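June
Madalena Valente and Tzu-hsuan Ng

4. Evaluation of the hand-held kit

4.1 Scope

The Nultov kit is sold as a complete set for recording manipulation demonstrations without a robot arm. It consists of a hand-held gripper with two parallel fingers, a wide-angle camera, a calibration sheet and a software licence. We reviewed the kit as delivered, with no changes to the fingers or the linkage, and judged it on three points: how well it holds thin and flexible packaging, how much of the recorded footage can be used, and how much work is needed before a session can start.

Thin packaging was given the most weight. Earlier reviews of comparable kits have relied on blocks, cups and tins, all of which keep their shape when gripped. A plastic bag does not. It folds between the fingers, and the operator has little to go on except the view along the fingers and the resistance felt in the handle. The supplier's product sheet lists bags as supported items but gives no test conditions.

4.2 Procedure

Two operators worked in the Cleltunport room, which was left furnished as a store and living area. Each session lasted 20 minutes, with a break of 10 minutes before the next. Operators were asked to pick up an item, lift it clear of its surroundings and set it down at a place of their choosing. No fixed path was given. Recordings were started and stopped by the operator, and a session was kept only if the camera pose could be recovered for its whole length. Figure 3 shows a clear zip-lock bag held by its bottom end between the ribbed finger pads. 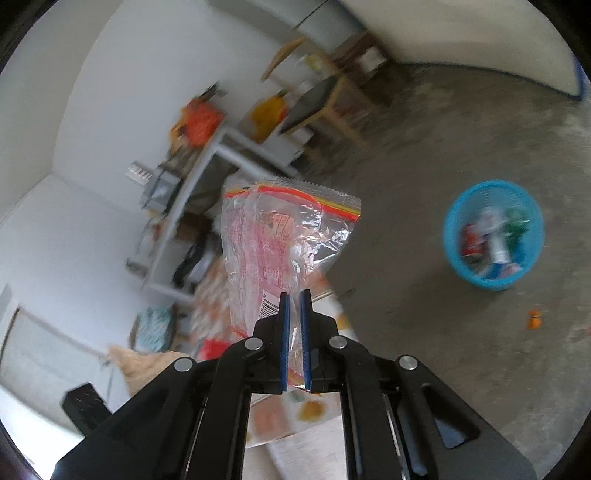

Figure 3. Bag grasp with the unmodified blue pads. The background shows motion blur; the gripper and the held bag are comparatively sharp.

Wieczorek objected to this procedure when an early draft was circulated, arguing that a free choice of path favours the kit, as operators soon learn to avoid the movements that upset tracking, and that a buyer would be better served by a set route with at least one fast turn. We accept the first part of the objection. A set route was added for the last 8 sessions, and these are reported separately in Section 4.4.

4.3 Holding thin packaging

The ribbed pads performed well on bags taken by a single layer or a folded edge. Slips were mostly recorded when the operator closed the fingers before the film had settled between them. Reopening and closing again was usually enough to secure the hold. Grip force cannot be read from the kit, so we are unable to say how close the successful grasps were to failure.

Pad wear was slight over the review period. The supplier recommends replacement after 14 days of regular use, which appears cautious for light packaging. Spare pads are sold only as part of the Pamuston service plan, and the plan also covers recalibration. Laboratories that intend to calibrate their own units will therefore pay for a service they may not need. We would prefer to see the pads listed as a separate item.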